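Gripper closing on nothing and reporting a good grasp (thin cutlery)

Forum index > Grippers and end effectors > Faults and fixes

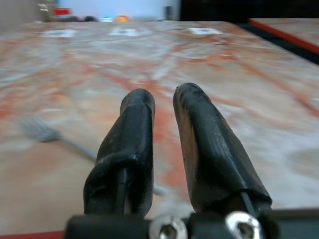

Wrist cam view, fork on the table, fingers open.

palletjack_pete
Posts: 449
6th November

Right, I've got a lovely puzzle for you all. I've been running a table clearing routine with a two-finger Oteck gripper, the one with the black sleeves over the fingers, and for weeks it was an absolute joy. Cups, bowls, plastic tubs, all fine. Then I moved on to cutlery and it started lying to me.

It goes down for the fork, closes, says "object held", lifts, swings over to the tray and opens very politely over it. No fork. The fork is still lying on the table exactly where it was. The arm is so sure of itself that it ticks the job off and goes home.

I got the log out last night. 1,349 closes since I fitted the new sleeves, and 1,006 of those were flagged as held. I know for a fact that a good chunk of those were thin air, as I've been the one picking up the forks afterwards.

What I've done so far: homed the fingers again, swapped the cable, put the old firmware back on, dropped the closing force. Dropping the force made it worse, which I find fascinating. Any ideas very welcome, I'm enjoying this far more than I should be.

marrowfat
Posts: 1,349

Oh I love one of these. How does yours decide that it's holding something? If it's the stock setting then it only looks at where the fingers stopped. If they stop before fully closed, it says held. So anything that stops them early counts as an object, and that includes the fingers themselves.

Look at the left sleeve in your picture, low down, where it's creased and bunched up round the rod. If that fold gets nipped as the fingers come together, they'll stop a hair short every single time. With less force they'd stop shorter still, which fits what you saw.

palletjack_pete

That is a brilliant thought and I'm cross I didn't have it. It's the stock setting, yes. I'll measure the closed gap tonight with the sleeves on and then with them off.

tinribs

I don't think it's the sleeves, sorry. Mine look far worse than that and I get no false grasps at all. My money's on the camera. That table has pink and orange veins running all over it, and a grey fork on a pattern like that is hard going for any detector. If your pick point is a centimetre off you'll close beside the handle and miss it clean.

marrowfat

But that only explains the miss! It doesn't explain why the gripper swears blind it's got something. A miss should come back as "empty" and he'd get a retry. There are two faults here if you're right, and the second one is the one that matters.

tinribs

Fair, but if it didn't miss he'd never see the second one. Fix the pick and the forks end up in the tray. He's clearing a table, he isn't writing a paper on it.

dab_hand_dora

I'm with marrowfat, and a bit more strongly. A gripper that thinks it's full when it's empty will think other wrong things as well. We had the very same fault on the sorting bench at Imthorpe. It reported a hold on a paring knife when it only had the very end of the handle, and the arm went off at full carrying speed. The knife came out halfway across and went off the side of the bench. It landed in an empty crate and there was nobody near, but I still think about it.

Pete, please keep knives out of the job until this is sorted. And slow the carry move right down.

palletjack_pete

Blimey. No knives in it yet, they were next on the list. They've now come off the list. Carry speed is down to a crawl as well.

Guest_lurker_88

Can't you just set the "held" threshold higher? Five minute job.

marrowfat

You can, but a fork handle lying flat is only a couple of millimetres thick. Push the threshold past the fold in the sleeve and you may well push it past the fork too, and then it drops good grasps on purpose. Depends which way round he's gripping it.

Fletine_fan

If it helps, the Fletine sleeves are a much closer fit and they've got a little collar at the bottom, so they can't ride up. They're a faff to get on (warm water, bit of patience) but mine haven't shifted since January. I also check motor current as well as position, and both have to agree before it says held. Made a huge difference on teaspoons.

tinribs

Current's noisy on the small motors though. I tried that and spent a whole weekend chasing ghosts. I check with the camera after the lift instead: go up a bit, take a picture of the table, and if the fork's still there then you haven't got it.

Fletine_fan

Ooh, that's neat. Does it slow you down much?

tinribs

Around half a second a pick. I can live with it.

dab_hand_dora

We do that too now, on top of everything else. There's a write-up on the Đào boards with a decent script for it if you search for "look back check".

palletjack_pete

Results! Sleeves on, fingers told to close fully on nothing: they stop 2 mm apart. Sleeves off: shut tight, reads empty, every time. I pulled the left sleeve straight, smoothed the fold out and tried again, and it read empty for a good long run, then the fold crept back down and the false holds came back with it. I actually cheered. My neighbours must wonder.

So marrowfat gets the prize. BUT tinribs isn't wrong either. With the sleeve behaving itself, it's still missing the fork more than I'd like when the handle lies along one of the orange bits. I put a plain tea towel down and the misses nearly stopped.

tinribs

I'll take half a prize.

marrowfat

Very gracious of you. Pete, don't glue the sleeve, whatever you do. I did that once and had to cut it off the finger with a scalpel.

palletjack_pete

Too late to say I wasn't thinking about it. Plan for now: new sleeves with the collar, the look back check after each lift, slow carry until I've had a full evening with no false holds. Knives stay in the drawer. I'll post the new log when I've got enough closes to be worth looking at.

dab_hand_dora

Good plan. Put the sleeve check in your start-up routine as well, one close on nothing before every run, and have it refuse to start if it doesn't read empty. Takes a couple of seconds and it would have caught ours.

palletjack_pete

Adding that tonight.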